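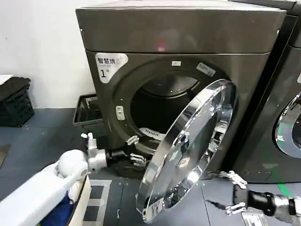

Häufige Fragen zur Comicreihe »Nanum«

Drucken | Per E-Mail senden

In welcher Reihenfolge soll ich die Bände lesen?
Nach Bandnummer. Der Sonderband »Stalis« spielt zwar früher, setzt aber Band 4 voraus und verrät dessen Ende.

Wie viele Bände gibt es?
Bisher acht. Die Reihe ist nicht abgeschlossen, Band 9 ist für Mai angekündigt.

Wer schreibt und wer zeichnet?
Die Texte stammen von Nkechi Effiong. Gezeichnet hat bis Band 4 Abelardo Cisternas, danach wechselnde Zeichner aus dem Studio Okoro. Den Bruch im Stil merkt man – vor allem bei den Gesichtern.

Ist Rumudum in Band 6 wirklich tot?
Dazu gibt es keine Auskunft vor Erscheinen des nächsten Bandes. Bitte auch im Forum nur mit Spoilerwarnung darüber schreiben.

Ab welchem Alter ist die Reihe geeignet?
Wir empfehlen sie ab 15 Jahren. Band 5 ist deutlich blutiger als die übrigen.

Gibt es die vergriffenen Hefte noch einzeln?
Nein. Der Inhalt ist vollständig in den Sammelbänden enthalten, die Leserbriefseiten fehlen dort allerdings.

Darf ich Seiten für eine Rezension verwenden?
Einzelne Panels ja, mit Quellenangabe. Für ganze Seiten bitte vorher anfragen.

Seite drucken | Seite per E-Mail empfehlen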